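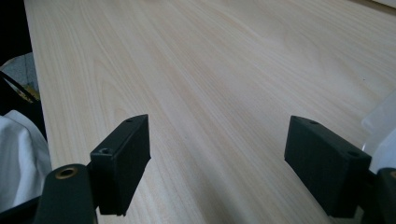 Feb 10, 2019
To: Orkimton Makers list
Re: Ellside open day, the gripper table

Hi all,

Thanks so much to everyone who wrote back already, I've been grinning at my inbox all morning! Answering this one on the list so the rest of you get it too:

> We missed the gripper talk at Ellside because the bus from
> Verstraete was late. What did they have out, and would it be
> worth bringing the kids to the next one?

Oh, what a shame about the bus. The Wasatura folks had the hand-held gripper out on a plain wooden table, the one with the two black fingers and the little brass-colored rings in the mounts, and a white plush panda with a bright green leaf on it. They gave the short talk 2 times, and I stayed for both (I know, I know). The part I liked best was hearing how a person carries the gripper through a job by hand first, and the recordings are used to teach an arm later on. They hope to have 1000 recordings by April and were at 913 when I asked.

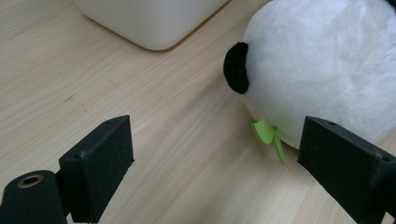 Do the kids need to sign up ahead for the next one?

Just turn up with them, but get there early, as only 6 people can fit at the table at a time.

I still have a stack of the handouts in my car, so write me off list if you'd like one and I'll bring it to the next meeting.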